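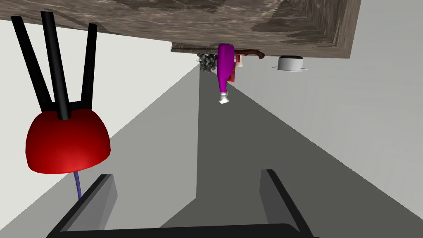

Cerkum's open gripper in the Drestance simulated kitchen, with a red stool to the left and a silver pot beyond. Rendering: Drestance.

DRESTANCE TO HOUSEHOLDS: KEEP YOUR DISH TOWEL

Company publishes chore results for its Cerkum kitchen software, including the bad ones

RIVGATE, March – Drestance, which makes software for household robots, today released the results of its first full round of chore trials and would like to announce, with as much fanfare as the numbers allow, that its robot can put a pot away some of the time.

The trials covered 17 everyday kitchen jobs, from closing a drawer to clearing a counter after a meal. The company's control software, Cerkum, was given 233 attempts in a simulated kitchen. It met the company's standard on six of the 17 jobs. The standard was set by asking people in the office what they would put up with from a teenager.

Closing drawers went well. So did pushing in a chair, wiping a flat surface with nothing on it, and moving a pot by its handles from one clear spot to another. Loading a dish rack did not go well. Folding a dish towel was attempted and is described in the full report under the heading "Towel."

"Every spring somebody in this business says the robot butler is a year away, and every spring I go home and scrub my own pans," said Sosina Jemal, head of trials at Drestance. "We thought people might like to see a scorecard with some red ink on it. There's a fair amount of red ink."

Most of the failures were dull ones. The software would line up on a handle, close its two fingers slightly early, and then carry nothing at all across the kitchen with great care. In other runs it lost track of which way was up after a turn and spent the rest of its time studying the underside of the counter. Drestance counts those runs as failures too, although Jemal notes that the underside of the counter is now very well understood.

Having a person in the kitchen made things harder. Cerkum is told to stop whenever a simulated person comes within reach, and it takes this seriously. In one stretch of testing it waited 12 minutes for a figure to move away from the counter. The figure had not been programmed to move.

"I've had roommates like that, on both sides of it," Jemal said. "But I'd take a robot that waits too long over one that doesn't wait. We're leaving that rule alone and working on everything else."

The company is also releasing a shop-floor version of the same tests, developed with Sisay, a Rivgate maker of restaurant shelving. There the jobs are plainer: pick a bracket out of a bin, set it in a tray, do it again. Cerkum did better at this work, which Drestance puts down to brackets all being the same shape and to the absence of towels. Sisay has not changed its staffing and says it has no plans to. It has asked for another look once the software can handle a bin that somebody has bumped.

Drestance does not sell a home robot and is not taking orders for one. The next round of trials will repeat all 17 jobs with the stools, pots and other furnishings moved between runs, something that happens in most kitchens and has so far happened very little in this one. Results will be published whether or not they are flattering.

The full report, including "Towel," is available free from the company on request. Reporters who would like to watch a live run of the simulation may do so on Saturday at 10 a.m. at the Drestance office in Rivgate. Coffee will be made by a person.

About Drestance
Drestance develops and tests control software for robots that work in kitchens and small shops. The company is based in Rivgate.

Media contact
Sosina Jemal, Head of Trials, Drestance

###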